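Buying the first robot: what Takley learned from a year of planning

Kendra Simard keeps her purchase plan in a spreadsheet with 584 rows, and she is delighted to show it to anyone who asks. She runs equipment planning at Takley, a shop that packs and sorts small parts, and she has spent most of the past year working out what it takes to bring in a two-armed robot with proper fingers.

"I love this stuff, I really do," she says, scrolling past a block of rows colored green. "People think the fun part is the robot. For me it's the part where you find out the robot is maybe half of what you're buying!"

The other half, in her telling, is everything the robot touches and everything that keeps it touching things. Protective sleeves for the arms. Spare fingertips. Bins, stands, lighting, cable runs, a service visit in the first few months. She priced fingertips from two suppliers, Claltano and Metwally, and ended up asking both for samples before she would put a number in the sheet. 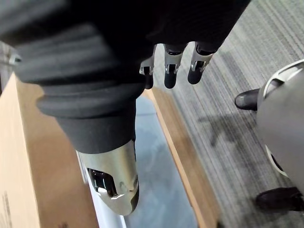 "Fingertips are like tires," Simard says. "You budget for them from day one, you keep a set on the shelf, and then it's no drama when you need one. The first draft of my plan had zero dollars for fingertips. Zero! I found that draft in March and laughed out loud."

She put $2766 into a line called wear items and refused to let it be folded into general maintenance. Her reasoning was that a general line gets raided by whoever has the next broken conveyor. A named line gets defended.

I asked how she picked the work itself, and she lit up again. Takley started with a list of 77 tasks collected from the people on the floor. Simard scored each one for how often it came up, how heavy it was, how much the parts varied and how far anyone had to reach. Then she cut hard. The survivors were all some form of picking things up from a bench or a bin and putting them somewhere else.

"Small metal pieces, blocks, molded parts, boxes," she says. "Shapes you can put on a table and try over and over. I wanted jobs where a vendor could show me a good day and a bad day on the same afternoon, and where I could bring my own parts in a tote and say okay, now these." 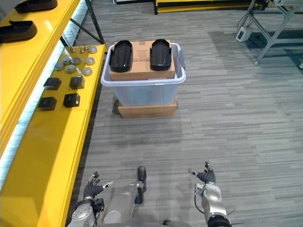 The trying-out was what changed her mind about floor space. Her first layout gave the robot a tidy square with the bench pushed up against it. After a Wednesday with a tape measure and a roll of masking tape, she gave it much more room on both sides, mostly so that a person could get in with a bin without doing a little dance around the arms. "I walked it myself, carrying a box. Best hour I spent on the project, and it cost me the tape."

She has strong feelings about benches, too. Takley had been ready to order new ones, and Simard held that back until the reach tests were done. Bench height turned out to matter more than bench length, and she would have bought the wrong thing.

On leasing versus buying, she is cheerfully undecided in public and quite decided in the spreadsheet. The quote she liked best came from Zurico and covered a lease with an option to buy, with training for the floor crew written in as a separate item. She pushed for that. Training that is "included," she says, tends to shrink to one morning and a PDF. 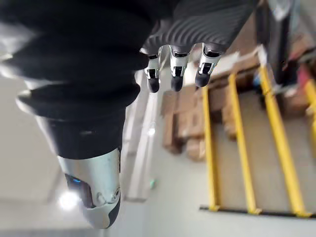

Three fingers and the lower end of a sleeved arm, with cardboard boxes and a yellow frame beyond.

What would she tell a shop that is just starting? She thinks for a second and goes back to the sheet.

"Put around 10 percent aside for stuff you haven't thought of, and write down every single thing you spend it on. That list is gold the second time around. And talk to the folks who do the job now, early, with coffee, before there's a quote on the table. They gave me half my rows."

The second robot already has a tab of its own. It has a column for fingertips.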